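Celerell writes and audits working rules for robot handling tasks in homes and small workshops. We have 27 staff in two offices, and most of our time goes into procedures: how a task is set up, how it is recorded, and what counts as a usable run.

## What we do

Our clients build or buy robot arms and need records that another team can read without a phone call. We supply the task sheets, train the operators and check the results. The work is split between two groups:

- **Arkton** covers soft goods, such as clothing and bedding.
- **Pacheco** covers rigid items, tools and kitchenware.

Both groups use the same rulebook, Amer. Its current issue took effect in January and runs to seven chapters. Older issues stay on file but may not be cited in new reports.

## Rules we hold to

1. Written consent comes before any work in a private home. The resident may withdraw it at any time, including after the visit.
2. Finger pads and pivot screws are checked before the first run and again after a break. A worn pad is replaced in pairs — never singly.
3. Rooms are left as the resident keeps them. Operators do not tidy, remake beds or move furniture to make a task easier.
4. A run that fails is kept and marked as failed. Deleting it is a breach of the rulebook.
5. Soft items are logged by type, color and the surface under them. A black knitted sock bunched on a dark, flat object, with a pinkish-red fleece blanket around it, needs all of those details in the log.
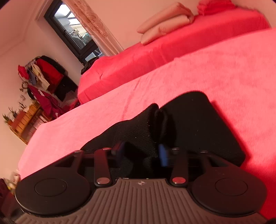
## Audits and contact

Each project is audited after delivery by a person who did not work on it. Clients receive the findings within five working days, with the task sheets attached. Requests for the rulebook go through the contact form — please state the chapter you need.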